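new project thread, for the people who keep asking what i do all day at Saludo. i teach two robot arms to do laundry. more exactly i try to work out how few demonstrations you can get away with before they forget what a sock is.

the setup – a person drives both arms by hand, we record it, a policy trains on the recordings. the usual recipe says collect as much as you can stand. we stood 400 demos. then we threw most of them out on purpose. 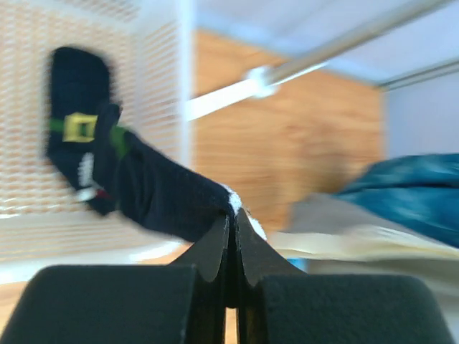 wrist view, one Santa sock, held by the toe.

the question was which ones to throw out. version one kept a random 40. version two kept 40 chosen for variety: different grasp points, different sock poses, different amounts of twist. same policy, same training time, same basket.

scoring is boring by design. 6 garments per trial, a point for each one that ends up where it should, no points for effort. i wanted points for effort. i was outvoted by my own protocol, which i wrote in April in a stricter mood.

result: the varied 40 came close to the full 400. the random 40 did fine on big flat things and went to pieces on socks. if your method only works on t-shirts, you have a t-shirt method.
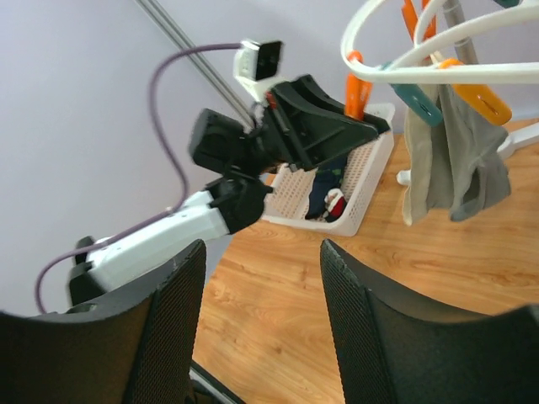 the part i like is what "variety" means with two arms. we tried measuring it on the garment (where is it, how is it folded) and on the arms (where are they relative to each other). the arm one won. i had written a whole paragraph in the draft explaining why it would be the garment one. lovely paragraph. gone now.

my best guess: a cloth can look a thousand ways and the policy shrugs most of them off. two arms reaching for the same spot from a bad angle is a different kind of problem, and a random sample barely contains it because the people driving are too good at avoiding it.

so the useful demos are the slightly awkward ones. reach, think again, come in from the other side. we used to delete those for being messy. there's a folder called "messy" that turned out to be the best data in the building.

dark socks are still the worst. navy on navy, one lying across the other, and the policy has to decide where one stops and the next begins. i have this problem at home too and i've had a lot more than 400 demonstrations.
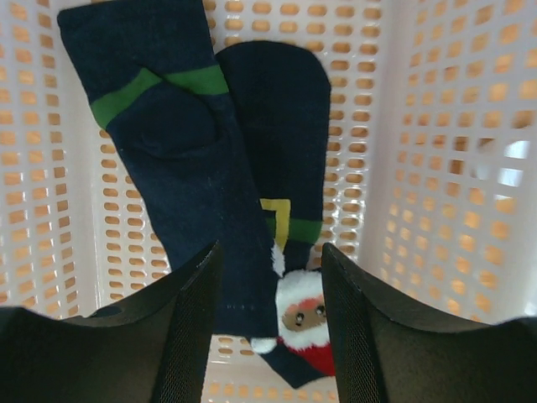
adding the wrist views helped here more than any change to the model. with only the overhead view it grabbed both socks at once often enough that we gave it its own row in the table. the row is labeled "2 socks". reviewers will love it.

things that did not help: a bigger network, a longer training run, and me standing closer to the monitor.

code is going up under the name Fitby once i've cleaned out the comments, some of which are addressed to specific socks. write-up to follow. if you've tried picking demos by arm pose on something other than laundry, tell me how it went – especially if it went badly.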